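Kevima is a family drama serial set in the hill town of Radlow, where two sisters run their late father's inn – and quarrel over it in nearly every episode. It was first shown in June on the Coltodari channel, and a dubbed version followed on Antal. The serial ran for 2 seasons and some 300 episodes, of 15 minutes each, and is still fondly remembered for its long, teary wedding story.
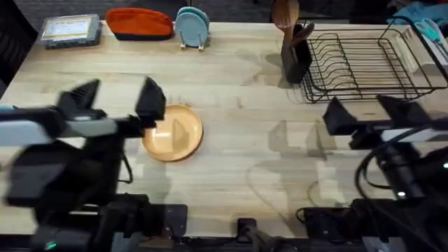
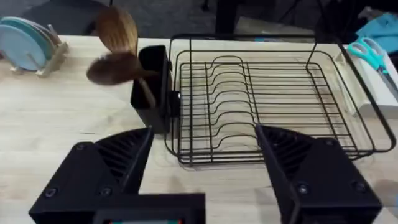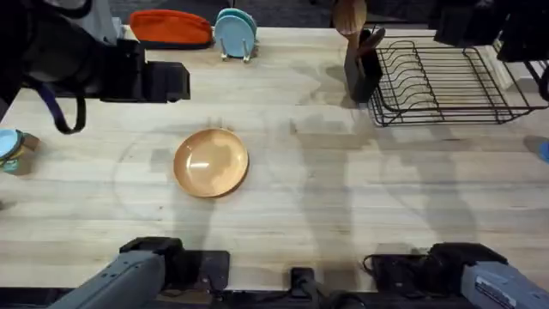
Written by the Serials Desk | 16/04/2020

A third season has not been announced.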